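**Anyone else weaving baskets this summer? Rim help and general gushing**

**mossy_hem** · Jul 26, 2024

I started in April with a kit from Pridlow and I am completely gone on this hobby, you guys. Seven baskets so far! Two are even square on purpose. The one thing I can't get right is the rim. Mine come out thin and wavy, and I want that fat rope look you see on store baskets. I keep a store one on the white table as my thing to aim for.

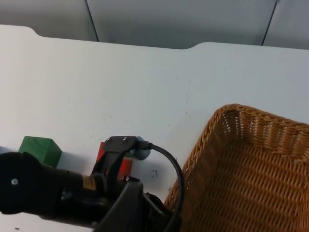

**reedwhistle**
Seven since April is great going! For a fat rim you need longer stakes than the kit tells you. I leave 9 inches standing above the last row and do a three-rod border. The Pridlow kits cut everything short, so you run out right when it gets fun.

**kettlepond**
Have to disagree a little. Nine is a lot of waste on a small basket. I'd keep the stakes where they are and add a separate braid at the end, lashed on. Easier to fix if you mess up a corner too.

**reedwhistle**
Lashed braids work loose, though. I had one come off in the car with a whole load of peaches in it.

**kettlepond**
Then it wasn't lashed tight enough, lol. Mine has gone to the Lynch farm stand every summer for 9 years.

**mossy_hem**
Ok I love that there are two camps! I'm going to try both. Next question, what about synthetic? The real reed smells wonderful (like a wet hayfield) but my porch is damp and I've already lost one to mildew. The woven synthetic rattan kind holds its shape so nicely, and look at a braided rim going around a corner, that's the dream:

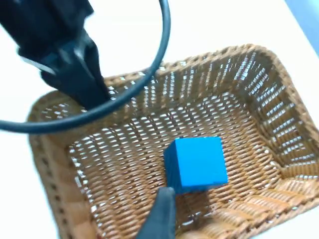

**tansy_b**
Synthetic is fine for a porch, but please don't learn on it. It springs back at you and you can't soak it soft. Jotberg sells it by the coil, and I paid 65 dollars for one that I mostly used to tie up tomatoes.

**kettlepond**
Agree with tansy on this one. Reed first.

**reedwhistle**
I'd say go for it! Warm it in the sun for an hour and it bends fine. The Skelus pattern book has a square one with a rolled border, page by page, very clear drawings.

**mossy_hem**
Ordering the book tonight. Does the square one start from a flat woven base or a wood one?

**reedwhistle**
Woven. Pack the corners hard before you turn up the sides.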